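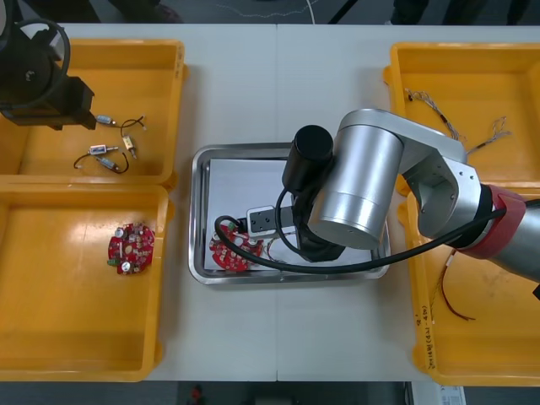 Yellow bins on either side of a steel tray.

Review: Linari Skuno stackable bins, set of 5

I bought these in March for the shelf over my workbench, where I keep picture hooks, fuses, hinges and the rest of the small hardware that used to live in coffee cans. I paid for them myself.

The plastic is thick and doesn't bow when the bin is full of screws. They stack two high without trouble. Three high, the top one slides if you bump the shelf. The front is low enough to get a hand in, and the label slot takes a strip of index card.

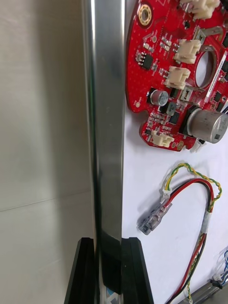 Labels are my main complaint. The stickers in the box are paper and the corners lifted within a few weeks. I went back to the kind I put on curtain rods and spare pipe, a small one near the end of the piece, like the blue-and-white label at the bottom of the metal bar, and I use the same ones on the bins now. Liv Solheim has the Hestis bins in her garage and says their stickers hold better, but the plastic is thinner.

The Vik rail that is sold to go with them is a separate purchase. Mine came with 2 screws too short for drywall anchors.

Good bins, poor stickers. I would buy the set again and skip the rail.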